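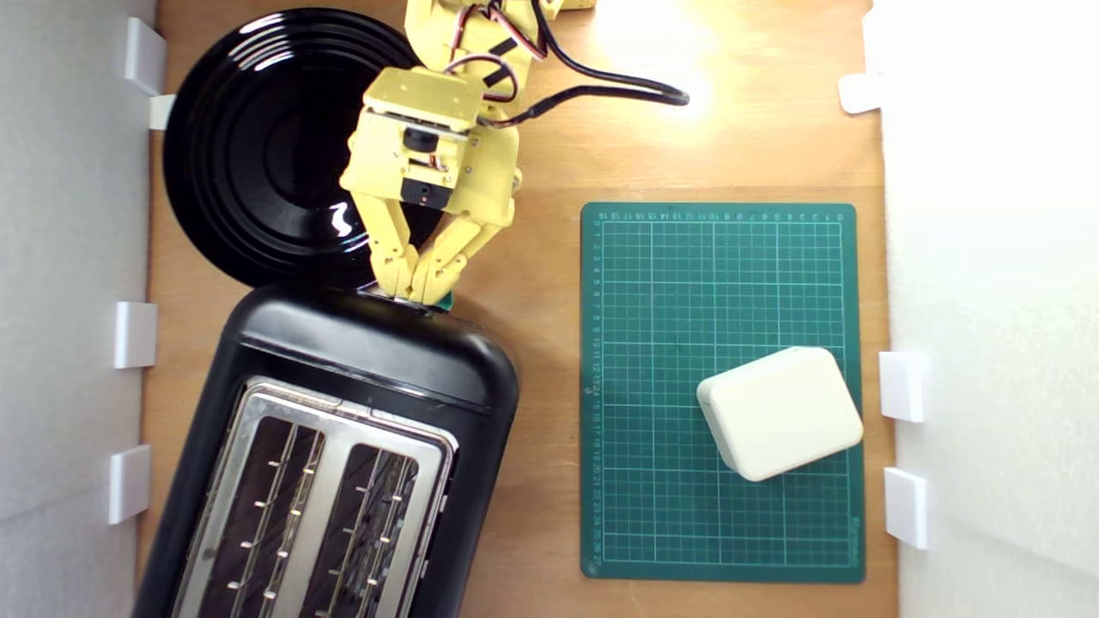

Ticket: arm drops out mid-task, gripper servo hot, no error shown
Opened by: Tyson Perron
Bench: toaster cell, Husby
Status: open, waiting on parts
September 27, 2018

Hi Marjan, I'm putting all of this in one ticket because I've been sending you bits of it in chat and I can't find half of them myself anymore.

Short version: the yellow arm goes limp while it's working over the toaster. It doesn't freeze, it lets go of everything at once, and the fingers come down on whatever is underneath. Yesterday that was the metal top of the toaster. The control program keeps running like nothing happened and keeps sending positions to servos that aren't listening. You only find out by looking (or by the clunk).

The toaster is unplugged and has been the whole time, before you ask. Birger has the cord taped up.

What I tried first, in order:

Restarted the program. Arm came back, ran 8 cycles, dropped again.

Swapped the power supply for the one off the Modden bench. Same thing, only it took longer, so of course I thought I'd fixed it and went to lunch. I hadn't.

Turned the speed down from 1000 to 400 in the config. This helped a lot! It ran nearly all afternoon. But it still dropped once, right when the fingers were closing at the rim of the toaster, and that got me looking at the grip and not the supply.

Logged the gripper load. When the arm is just moving around between the plate and the mat the load is nothing much. When the fingers close on the little green piece it jumps, and it never comes back down. The close command is asking for a position past where the fingertips can go, so the servo just stands there pushing as hard as it can until we tell it to open. Hold it like that over the slots while the wrist lines up and the case gets too hot to keep a finger on. I did keep a finger on it, for science, and I don't recommend it.

Marjan's reply, pasted from chat so it's in here: "Check the wires too. Heat explains the gripper servo shutting off, it doesn't explain the whole arm going."

She was right, annoyingly. I wiggled the loop of cable that comes out of the upper part of the arm and runs off to the right. With the arm reaching down, a bend in one spot kills power to everything. With the arm tucked back I can't make it happen at all. I think the connector is loose inside the upper section but I haven't opened it – Babak wants to be here for that, he's the one who routed it.

So I count two faults:

1. Gripper stalls against the part and overheats. Changed the close position by 320 steps so it holds with a light squeeze. Load drops off now like it should. Servo stays warm, not hot. I ran it until I got bored.

2. Bad power connection in the arm. NOT fixed. I've put a loose tie on the cable to take the strain off, and please don't pull it tight, it makes things worse.

Still to do:

Mahtab is adding a check so the program stops when the servos quit answering. That one bothers me more than the other two.

New connectors ordered from Petersen, plus a spare gripper servo. The old one works but I don't trust it after the week it's had.

Until then: hands out from under the arm whenever it's powered, even if it's just sitting there. Keep the speed at 400. If it drops, cut the power at the supply before you touch the program. On Tuesday I restarted with the arm slumped on the toaster and it jumped straight back to its last position, quick enough that I said a word.

Log files are in the Zenex folder under my name. The one ending in "b" is the good one, ignore the others.

Tyson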